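Print | E-mail

Which lamp for photographing small products?

Usa Thepsuriya
I photograph small things for a web shop and my lamp makes hard shadows. Is one softbox of 60 cm enough, or must I buy two?
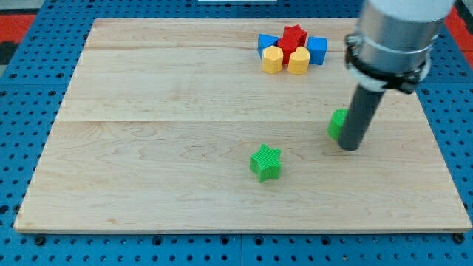
Coloured blocks on a maple board

Prapai Luangrath
One is enough - put it at the side and a white card opposite. I use a Skuvton lamp and move the card until the shadow is soft. Please turn off the room light also, the colours mix badly.

Kamolrat
Buy two.

Print | E-mail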